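**Visit to the Statton household goods center, Bostimthorpe**
February 26, 2026

The party was received at the main entrance by Krisztina Kocsis, site manager, and consisted of Mali Gittins, Pilar Navarrete and the undersigned. The center takes in mixed household goods returned from stores and prepares them for resale, donation or recycling. It occupies 4,000 square meters on one floor and employs 342 people, of whom 11 work in the sorting room.

Ms. Kocsis first showed the receiving dock, where goods arrive in closed cartons. A carton is opened only after its label has been matched to the store's return list. Unlisted cartons go to a caged area by the east door, which was nearly full at the time of our visit.
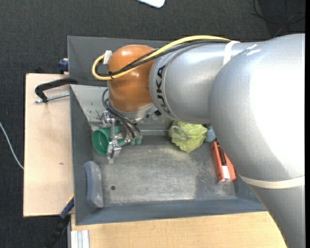 Mixed lots remain the most demanding part of the work. Statton prices by category, and a lot cannot be priced until every item in it has been assigned to one. Small items of unlike kinds regularly arrive together: a green cup-shaped piece may share a gray bin with a crumpled yellow-green cloth and an orange-red box, and each belongs on a different shelf. Textiles are sent to the wash line, boxed goods to inspection, and tableware to a separate check for chips and cracks.

Ms. Navarrete asked how bins are cleaned. We were told that they are wiped down at the end of each month and replaced when cracked. The December order was for 300 new bins, to be supplied by Temer.

The visit closed with a short meeting in the upstairs office. Ms. Kocsis agreed to send the current category list, and Ms. Gittins will forward our own for comparison.

Tegan Ormsby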